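Suchbegriff eingeben Suche

Start | Unterwegs | Küche & Keramik | Kontakt

Offene Küche in Grorberg

Am Samstag war ich endlich beim Tag der offenen Tür in Grorberg, mit dem Bus über Virov, was ewig gedauert hat (und der Kaffee am Umstieg, na ja). Aber die Geschirrecke! Ich hätte den ganzen Nachmittag dort bleiben können. Eine knallgelbe Schüssel am schwarzen Abtropfgestell, wohl noch eine weiße mit feinen Rillen und dann die mit dem Blattmuster in Orange, Senfgelb und Oliv, innen ganz cremeweiß. Und das alles auf einer Tischdecke mit Farnblättern und blassorangen Blüten, genau mein Ding!
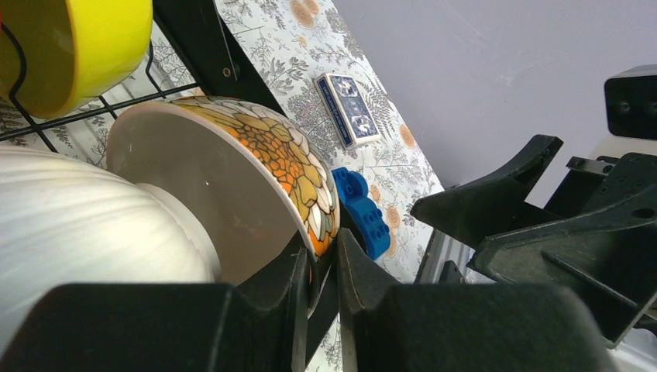

Zum Kuchen bin ich deshalb fast zu spät gekommen. Letay Tekleab hatte Zwetschgenblech gebacken und mir noch das Rezept diktiert: 500 g Mehl, 400 g Zwetschgen, Zimt nach Gefühl. Ich nehme nächstes Mal mehr Zwetschgen. Im Juni soll wieder geöffnet sein, dann fahre ich aber mit dem Auto.

Diese Seite verwendet Cookies. Einverstanden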